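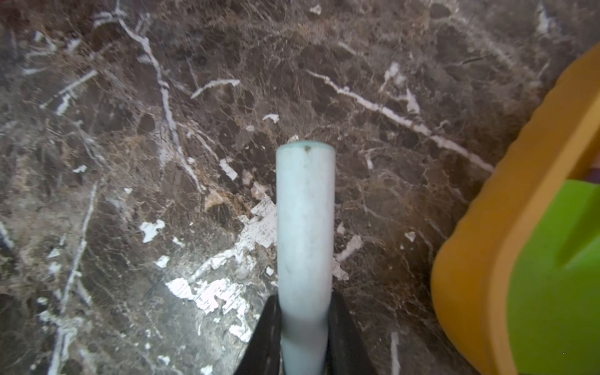
Home > Kitchen > Cleaning > How-To

How to Clean and Sort Plastic Kitchen Odds and Ends

By the Grinbridge Home Desk
October 22, 2025

125 shares | 6 comments

Small plastic pieces pile up in a kitchen faster than plates do. Cups, scoops, lids and kids' dishes end up in one drawer, and most of them only need a wash and a proper place.

What you need

A large plastic bin or tray
Dish soap and baking soda
A soft brush
2 dry towels

Step 1. Clear a stretch of counter and wipe it down. On a dark or veined stone pattern, crumbs are easy to miss, so run your hand over it when you finish.

Step 2. Empty the drawer into the bin. Take pieces out one at a time and look at the rims first. Chips and stains usually show up there. Run a fingertip along the edge. If it feels sharp, throw the piece away.

Step 3. Fill the sink with warm water and a squirt of soap. Soak everything for 6 minutes, then brush inside the grooves and under any raised lip.

Step 4. For gray smudges on white or pale plastic, mix baking soda with a little water to make a paste. Rub it on with a cloth, leave it for a few minutes and rinse. Skip scouring pads, which scratch.

Step 5. Set the pieces upside down on a towel. Tall, narrow ones take the longest to dry inside.

Step 6. Sort by use. Keep everyday pieces in the front of the drawer and put baking things in a second container. Lids without a match can go in the recycling if your town takes them.

Wash the bin last and let it dry before anything goes back in.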